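关于我们

首页 > 关于我们

Jamgate 是一家办公茶水间供应与管理公司，主要为写字楼、产业园区和学校提供咖啡、茶叶、饮用水、杯具及日常补货服务。公司从一间卖散装茶叶的小门市起步，后来应几家老客户的要求开始往办公室送货，送货业务逐渐超过了门市，门市便关掉了，人手和库房都转到配送上来。

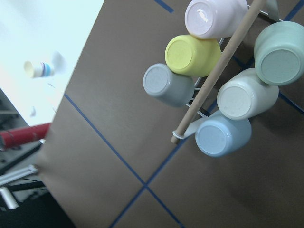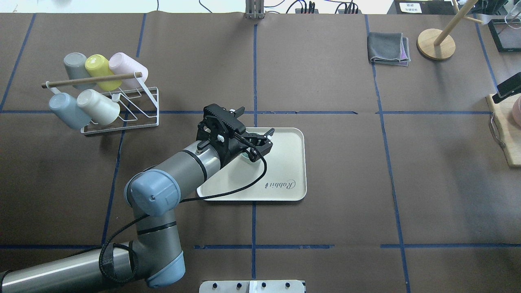

棕色台面，蓝色胶带分区；前一张为挂有六只马克杯的杯架。

我们做什么

一间茶水间每天要用的东西并不复杂，难在每样都要有人记得买。纸巾用完了，糖包受潮了，净水器滤芯过期了，这些事往往落在行政同事头上，占掉不少时间。我们把这部分工作接过来，按客户的人数和使用习惯制定补货清单，由固定的配送员上门，清点、补货、擦拭台面、更换滤芯，每次服务后留下一张签收单。

目前公司长期服务的客户近300家，在库商品1,135种。客户规模差别很大，有的一层楼几百人，有的只有八九个人合用一个小水池和一台烧水壶。小客户可以两周补一次货，不设最低消费，但偏远地址需另付运费，具体标准见“服务区域”页面。

产品系列

Pinon 是我们自己的咖啡豆系列，分深烘、中烘和低因三款，由合作烘焙厂按周烘焙，包装上标明烘焙日期。全自动咖啡机建议选用中烘，深烘豆出油较多，用久了容易堵磨豆器。如客户坚持使用深烘，我们会把清洁周期缩短到每周一次，费用不变。

Dustari 是茶叶系列，包括绿茶、乌龙、茉莉花茶、熟普和两款不含咖啡因的代用茶，有散装和袋泡两种规格。散装茶适合有会客需求的办公室，袋泡茶的消耗更容易统计。茉莉花茶每年夏季窨制，新货一般在秋天上架，老客户常问，特此说明。

Tuncer 是杯具与收纳系列，有马克杯、玻璃杯、托盘、杯架、滤网和密封罐。杯具可以购买，也可以租用。租用的杯具由我们回收清洗，破损按月结算，每月百分之三以内的破损不另收费。杯身印字需提前十五个工作日下单，只接受单色印刷。

配送与仓储

公司现有一处主仓和两处分拣点。主仓面积3,477平方米，分常温区和阴凉区，咖啡豆和茶叶分开存放，互不串味。每天早上六点半开始装车，第一趟车七点出发，大部分写字楼客户可以在上班以前完成补货。有门禁的楼宇请提前为配送员办理通行证，临时登记常常要排队，会影响后面几家的到达时间。

雨雪天气和节假日前后，配送可能推迟半天。遇到这种情况，客服会在前一天下午五点前短信通知。春节期间主仓停止发货，通常在2月恢复，请各位客户节前多备一周用量。

我们的员工

公司现有员工113人，其中一半以上在配送和仓储岗位。新入职的配送员要先跟车三周，学习咖啡机的基本清洁、滤芯更换和食品存放要求，考核通过后才单独负责线路。每条线路尽量不换人，客户熟悉配送员，配送员也清楚每间茶水间的柜子怎么摆、哪扇门需要从里面开。

如果您对配送员的服务不满意，可以直接致电客服要求更换，不需要说明理由。

质量与退换

所有食品类商品到货时剩余保质期不少于一半，达不到的当场可以拒收。未拆封商品三十天内可退，咖啡豆拆封后如有异味，留下包装袋和剩余的豆子，我们取回检查并换货。租用的咖啡机出现故障，上午报修的当天上门，下午报修的次日上门，维修超过两天会提供备用机。

用过的咖啡渣可以交给配送员带回，每袋不要超过五公斤，袋口请扎紧。

合作方式

初次合作的客户可以先试用一个月，试用期按实际用量结算，不签长期合同。试用结束后可选择包月或按单结算。包月客户每季度会收到一份用量明细，列出各类商品的消耗和费用，方便调整清单。学校客户寒暑假期间可以暂停服务，暂停期间不收取管理费。

供应商合作、门店参观及其他事宜，请通过“联系我们”页面留言，写明单位名称、所在区域和大致人数，我们在两个工作日内回复。

服务时间：工作日8:30至18:00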